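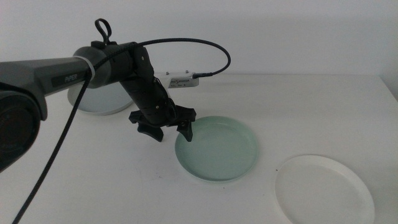 White table, white wall.

So I have been painting the spare room, and by painting I mean standing in the doorway holding a fan of paint chips and sighing. I wanted white. Plain white! How hard can that be? The store on Disport Road carries 54 whites. I know this because they print it on the sign over the rack, like it's something to be proud of, and I stood under that sign for most of a lunch break in June and left with eight little cards and a headache.

I should back up. The spare room was yellow when we moved in, a sort of mustardy, old-diner yellow, and I told everyone I loved it. I did love it, for one winter. Then summer came and by four in the afternoon the whole room looked like the inside of a squash. Anything you put in there turned a bit orange, including me. I took one video call in there and my sister asked if I was eating okay.

First lesson, and I learned it the hard way: the little cards lie. The one I liked best in the store was called Wulura (no idea, they all have names like that, like they're naming spaceships) and on the card it was a soft, clean, milky kind of white. I brought home a sample pot, did a big square next to the window, went off to make a sandwich, and when I came back it was pink. Not pink-ish. My husband walked past and said "oh, pink, nice," and kept going.

The second one went green. The third one I actually liked in the morning, and then in the evening with the lamp on it looked like old piano keys.

At this point I called Annelies Stöckli, who used to live two doors down from me and spent years painting theater sets, so she has opinions. Annelies asked which way the window faces. North, I said. She made a noise. North light is bluish, she told me, and it drags every cool paint toward gray, so I'd want something with a drop of warmth in it, but the pink was probably coming up off the floor. We have reddish floorboards in there. I had never once thought about the floor having anything to do with the walls! She told me to lay a bedsheet down over the boards and look again, and sure enough the pink backed right off. It's still a little bit pink. But you'd have to be looking for it.

She also told me to stop painting squares on the wall, which I had been doing with real enthusiasm. Paint a big piece of cardboard, leave a border around it so the old color doesn't touch it, and carry it around the room through the day. Put it in the corner, put it by the door, put it flat on the bed. I felt silly walking around with my cardboard but I'd do it again. You see so much more. The corner by the closet is a completely different color from the wall by the window, and it's all the same paint.

Anyway, I went with one called Fasus. It's a warmish white, a bit like the inside of an eggshell, and in matte because our plaster is lumpy and anything shiny shows every lump. The primer took two coats over that yellow, and then two more of the white, and there was still a faint glow in one spot over the baseboard so I did a third there. With the rollers and tape and a new tray (I let the old one dry out, don't ask) I spent $192. That's more than I said I would. I haven't mentioned it at home yet, so hello, honey, if you're reading.

Things I'd do differently: take the outlet covers off first. Buy the better tape. Wash the walls before and not halfway through, when you notice the roller picking up cat hair. And open the window even if it's raining, my head was pounding by the end of the second coat.

The trim is next. I was going to do it in the same white and be finished, but then Annelies said "a half shade lighter, maybe?" and now I'm back to looking at cards again. There's one called Golob that I keep pulling out of the pile. It's taped to the door frame as of this morning and so far it looks fine, but it's cloudy out, so ask me again after dinner.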